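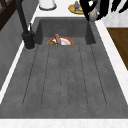
Oldřich Sokol wrote that he would gladly take up the reading plan again with anyone who had fallen behind, and that he himself was stuck in Leviticus. I saw this reply under an older thread and it gave me courage to ask my own thing.

Keeping Lent for the first time, in a house where I am the only one

Posted by clenia_reader

I was baptized as a child but grew up without church. Since last autumn I go to a small congregation in Burkbridge and I would like to keep Lent properly this year. My husband is not a believer. He is kind about it, but he does not want our evenings to change. We have two children, and they will ask why mother does not eat what they eat.

My difficulties are these. First, I do not know what is really required. One woman at church told me no meat at all, another told me only Fridays, and the pastor said "do what helps you to pray." This is a beautiful answer but I cannot cook dinner from it. Second, I am afraid of making a show. Jesus says to wash your face and not look gloomy when you fast, and I think my family would notice everything. Third, I started a devotional book by Krajčí which has a reading for each day, and I already missed four days in February just practicing. If I cannot do it in practice, how will I do it in Lent?

I would be thankful for advice from people who live in a mixed house. Please no arguments about which church is the right one.

Cormac Ó Dálaigh

I have lived in such a house for 26 years, so perhaps I can help a little.

About what is required: it depends on your church, and if your pastor leaves it to you, then you are free. Choose one thing for food and one thing for prayer, and write them on paper before Ash Wednesday. My first year I chose seven things. By the second week I was angry at everybody, most of all at my wife, who had done nothing except eat a sausage.

For the food, I would take something your family will hardly feel. I give up sugar in my coffee and meat on Friday. On Friday I cook a potato soup or eggs for the whole house and I don't announce anything. The children never asked. When my daughter was nine she did ask why I was not taking cake at a birthday, and I said "I am waiting for Easter with it." She thought about this and then she ate my piece.

I understand your fear about the show, but I would read that passage again slowly. He is speaking of those who fast in order to be seen. If your husband sees it because he sits at the same table, this is another matter. Tell him once, in plain words, what you will do and how long. Hiding it makes it bigger. Ask him also if there is an evening that he wants to keep as it is. For us it was Saturday, and I never put any church thing on a Saturday night.

For the book — do not go back to read the missed days. Open it on the day where you are. I lost many years to catching up. One Lent I had eleven readings waiting for me, and I read them all on one Sunday like a man paying bills.

I pray at six in the morning, before the others are up. It is ten minutes, sometimes less. If mornings are impossible for you, the car in front of the house is also a good place.

zundarby70

Just do the Fridays. You can get the Lent calendar free from most parishes, they put them by the door. Ours has a little box for coins too, and the kids like that. Last year the parish collected 1,778 for the food pantry only from those boxes.

Also Sundays don't count as fasting days in the Western calendar, if your church follows this. I did not know it until I was 40!

Oldřich Sokol

Cormac already wrote most of what I wanted to say, so I add only two things.

The first is about the pastor's answer. I think you should return to him and ask again, but with a smaller question. Instead of "what should I do for Lent" ask him "is it enough if I do this and this." Pastors are often careful with new people because they do not want to put a weight on them. When I came with a written plan, mine crossed out half of it in two minutes and told me to sleep more.

The second is about missing days. You write that you already failed in practice. I would not call it so. Peter failed in one night more than you will fail in 40 days, and he was asked at the breakfast only if he loves. I read this chapter, John 21, every year on the first Sunday of Lent. Maybe it can be also your reading when the book goes badly.

And if your husband would like to come on Easter morning, invite him one time and then leave it. Mine is a wife, not a husband, and she came in the fifth year, mostly for the singing. She sits near the back and she knows all the alto parts now.

clenia_reader

Thank you all. I talked to my husband last night and he asked to keep Wednesday, because of the football. I wrote down the Fridays and one psalm in the morning. Cormac, may I ask which potato soup you make? My son does not eat leek.

Cormac Ó Dálaigh

No leek in mine. Onion, carrot, a lot of marjoram, and dried mushrooms if you have them. Put the marjoram in at the end.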